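Bewertung der Regelmappe »Saubere Tischzelle« von Hirbridge, zweite Ausgabe, 98 Seiten, Ringbuch und PDF

Ich habe die Mappe im Juli bestellt, weil wir in unserer Werkstatt zwei Greifarme an einem gemeinsamen Tisch betreiben und bis jetzt jeder nach eigener Gewohnheit gearbeitet hat. Der Preis ist 190 Euro, mit Versand waren es bei mir 209. Für Papier ist das viel Geld. Ich habe sie trotzdem ganz gelesen und mit den Aufgaben probiert, die bei uns üblich sind: Tasse, Löffel, Holzklötze, Tisch abwischen.
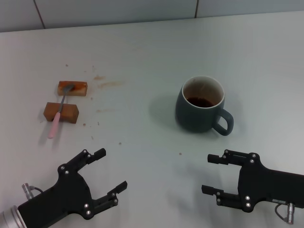

**Shi**
*Verantwortlich für Arbeitsregeln an den Tischzellen, Werkstatt Nevier*

Der stärkste Teil ist Kapitel 2 über den Zustand des Tisches vor dem Start. Hirbridge verlangt, dass man Krümel, Flecken und Gefäße mit Restflüssigkeit einzeln in das Protokoll schreibt, auch wenn sie zur Aufgabe gehören. Früher stand bei uns nur »Tisch schmutzig«. Mit so einem Eintrag kann nach zwei Wochen kein Mensch etwas anfangen. Jetzt schreiben wir: dunkelgrüne Tasse, wenig braune Flüssigkeit, Löffel quer auf zwei Holzklötzen, Krümel, brauner Fleck neben dem hinteren Klotz. Das dauert eine Minute länger und ich finde es richtig.

Auch gut ist die Regel für die Ruhestellung. Beide Greifer sollen offen und mit Abstand zum Gefäß stehen, bevor jemand die Freigabe gibt. Der Abstand selbst ist leider nur als »ausreichend« beschrieben. Hier hätte ich von einer Mappe in dieser Preisklasse eine Zahl erwartet, oder wenigstens eine Methode, wie man die Zahl für den eigenen Arm findet.

Schwächer ist das Kapitel über Flüssigkeiten. Es behandelt Wasser und Reinigungsmittel, aber Kaffee und Tee kommen nur in einer Fußnote vor. Wer mit Küchengeschirr übt, muss diese Regel selbst schreiben. Bei uns heißt sie: höchstens ein kleiner Rest in der Tasse, und die Kabel am Greifer werden vor jeder Schicht kontrolliert.

Für die Kameras am Handgelenk gibt es eine eigene Seite. Man soll vor dem Start ein Bild prüfen: Ist der Rand des Gefäßes scharf genug, sieht man die Tischkante, liegt der Fleck im Bild? Schräge Bilder sind erlaubt, der Winkel muss nur bei allen Durchläufen gleich bleiben.

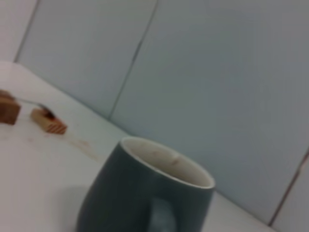

## Vergleich und Urteil

Vorher hatten wir die Vorlage von Felis. Sie hat 1.113 Prüfpunkte, und ich habe sie nie bis zum Ende ausgefüllt. Hirbridge ist kürzer und die Sprache ist klar, das ist für mich wichtig, denn Deutsch ist nicht meine erste Sprache. Ein Stichwortverzeichnis fehlt aber, und die Ringe des Ordners schließen schlecht.

Ich gebe vier von fünf Punkten. Für eine Werkstatt mit zwei oder drei Zellen würde ich die PDF-Ausgabe nehmen und die Seiten aus Kapitel 2 laminieren.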